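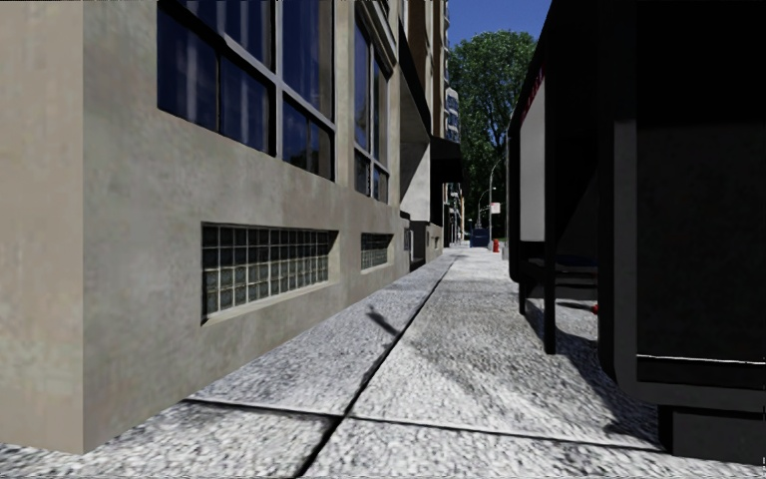 **Is Killent really a 15-minute neighborhood?**
Project report, Urban Geography elective
Uriel Fuentealba and Vlasta Bartoš

The town of Wostbridge says that anyone in Killent can reach the things they need on foot in 15 minutes. The claim is on the town website, on the signs by the library, and in every apartment listing we found. We wanted to know where it came from and whether we should believe it. Our short answer is that it is true for some people and some errands, and the town has not shown much more than that.

## Where the number comes from

The claim goes back to a study by a consulting firm, Plemska, which gave Killent a walking score of 92 out of 100. The study counts 3,074 homes. For each one it drew a circle on a map and checked whether the circle held a grocery store, a school, a doctor, and a park. If it did, the home passed.

We have two problems with this. First, a circle is not a walk. People can't go through the rail yard, and Tarawneh Avenue has so few crossings that a store on the far side may be a long detour away. Second, the study counts a place as a place. The one "grocery store" for the north end is a gas station shop that sells milk, chips and frozen pizza. The "doctor" on the east side is a dentist.

We wrote to the firm and asked what walking speed they used. They sent us the same brochure we had already read.
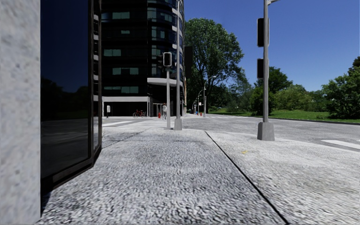

*Figure 1. Concrete sidewalk leading toward a street corner.*

## What we did

We picked four starting points and walked from each one to the nearest real grocery store, school, family doctor and park. "Real" meant a store with fresh vegetables and a doctor who sees adults. We walked at our normal speed and stopped the clock only at the door. Waiting at lights counted, because people with groceries wait at lights too.

From the two southern points everything was inside the limit. From the east point we missed on the doctor. From the north point we missed on the doctor and the grocery store, and the store was not close. The walk back with two full bags was worse, and we dropped the idea of repeating it.

Four starting points is a small sample and we know it. We are also both 17 and play sports. If we can't make it in time, we doubt that someone with a stroller or a bad knee can.

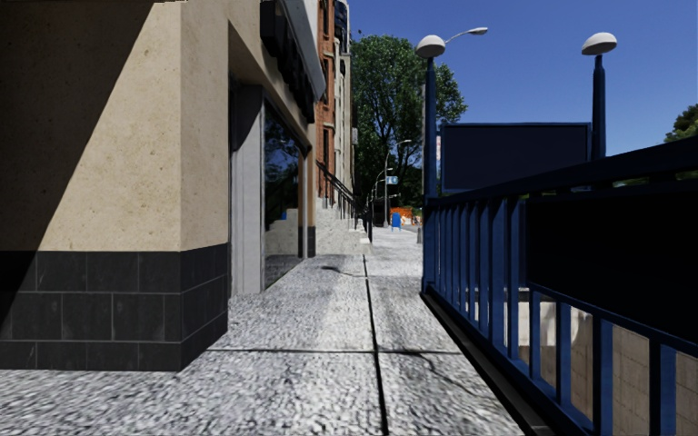
Konrad Kołodziej read our draft and thought we were too hard on the town. In his view a slogan is only a goal, and people in the north end still have more within reach than most of the county does. He also said that we should have tested the bus.

We agree about the bus and ran out of time for it. We don't agree about the slogan. A goal would say "we want." The sign says "you can."

## What we would change

The town could publish walking routes in place of circles, and say which stores and clinics it counted. It could also give the result for each part of Killent, so that the good numbers in the south don't hide the north.
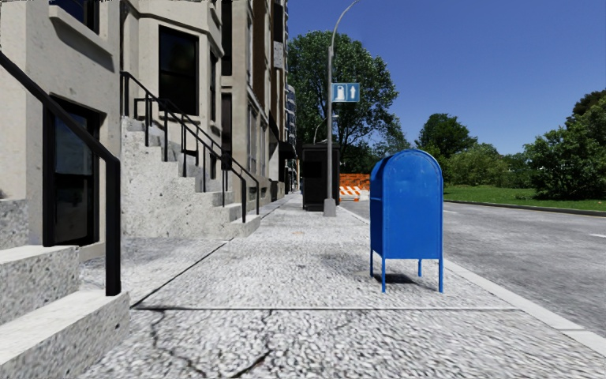 *Figure 2. Sidewalk slabs and joints beside a row of townhouses.*

## Weak points in our own work

We only walked in October, in dry weather. Vlasta's watch and Uriel's phone disagreed by up to a minute, and we used the phone. We did not ask any residents, which we regret. The full table of times is in the appendix, including the one walk where we took a wrong turn and had to start over.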